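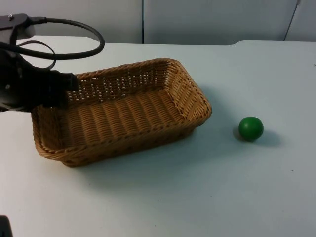 How a Robot Arm Joins a Packing Room

7th August | 33 comments | 300 shares

Automation means giving a job, or part of a job, to a machine that can do it without a person guiding every move. A dishwasher is a kind of automation. So is an elevator that stops at the right floor when you press a button. In a workplace, automation usually starts with a task that is done the same way many times a day.

The packing room at Odwood is a workplace of this kind. Odwood sells toys and small household goods. When an order comes in, each item has to be picked up, placed in a basket, and sent to the next table, where it is checked and wrapped. On a normal day in April the room handled 1,186 orders. In the week before a holiday, the number for one day went up to 3,810.

Until last year, people did every step by hand. Now robot arms do some of the picking and placing, and people do the rest.

What is a robot arm?

A robot arm is a machine with joints. Your own arm has joints at the shoulder, elbow, and wrist. A robot arm has joints too, and each one is turned by a motor. A computer tells the motors how far to turn and how fast. Cables carry electric power to the motors and carry signals back to the computer. A cable needs some slack, or extra length, so that it does not pull tight when the arm bends.

At the end of the arm is a tool. A tool that holds things is called a gripper. Most simple grippers have two fingers that move toward each other. They close on an object, hold it while the arm moves, and open to let it go.

How does it know where things are?

A robot arm cannot see unless it is given a camera or another sensor. A sensor is a part that measures something, such as light, distance, or pressure. Many workplaces use more than one camera. One can be fixed in place near the table to show the whole work area. Another can be attached close to the gripper, where it moves with the arm and shows small details.

The two views are useful for different parts of the task. The wide view helps the computer find a ball and a basket and plan a path between them. The close view helps it line up the fingers.
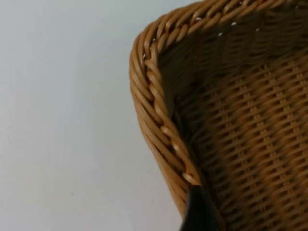

Edges matter a great deal in this work. If a gripper has to take hold of a basket, one finger must go inside the rim and the other must stay outside. A few millimeters of error can mean that a finger lands on top of the rim. A woven basket is harder than a plain box, as its surface is full of bumps and gaps, and its corners are round. The computer has to work out which dark shapes are shadows and which are real openings.

A ball brings another problem. It can roll. If one finger touches it before the other, the ball may move away before the gripper closes. The arm has to come down with the ball in the middle, then close both fingers at the same speed.

What did the people do before?

Pentti Turunen has worked in the packing room for nine years. His old job was to stand at one table and fill baskets. He reached, picked up, turned, and put down, and then did the same thing again. "By the afternoon my shoulder was sore," he says. "I could do the work without thinking about it, and that made the day long."

His job has a different name now. He is a cell operator. A cell is the area around a robot, including its table and its controls. He starts the arms in the morning, checks that the grippers are clean, and watches for mistakes. When an arm drops something or cannot find it, a yellow light comes on. He stops the arm, fixes the problem, and starts it again.

He had to learn new skills for this. The training took six weeks. He learned to read the control screen, to replace a worn finger pad, and to teach an arm a new position by moving it there slowly and saving the spot.

What has changed for everyone else?

Sheena Dalgleish plans the work in the room. She decides which items go to the arms and which go to people. Balls, blocks, and boxed games go to the arms. Soft toys, anything made of glass, and anything in a loose bag go to people. "A person can feel that a bag is slipping and change their grip," she says. "Our arms are not good at that yet."

Some changes are helpful. There is less reaching and lifting, and fewer people go home with sore backs. Other changes are harder. The room needs fewer people at the picking tables than it did before. Odwood moved four workers to the wrapping area and two to its other building, in Hegarty. One of the two did not like the longer trip and left the company. The people who stayed also have to pay attention in a new way. Watching a machine that is usually right can be tiring, and it is easy to look away at the wrong time.

The workers asked for some rules, and these are now posted on the wall:

- An arm must be stopped before anyone reaches onto its table.
- Every cell has a red stop button that can be reached from both sides.
- No one watches the same cell for more than two hours without a change of task.
- New items are tested at slow speed first.

Can the robot learn a new item by itself?

Not in this room. When Odwood starts selling something new, a person shows the arm how to pick it up, often many times. One new puzzle box needed nearly 300 practice picks before Dalgleish put it on the list for the arms. A set of wooden spoons was tested in the same month and went back to the hand tables, where Turunen still packs them when the yellow lights are off.

Words to know

Automation: using machines to do tasks with little help from people.
Cell: the work area around a robot.
Gripper: the part of a robot that holds objects.
Sensor: a part that measures something and sends the result to a computer.
Slack: extra length in a cable or rope.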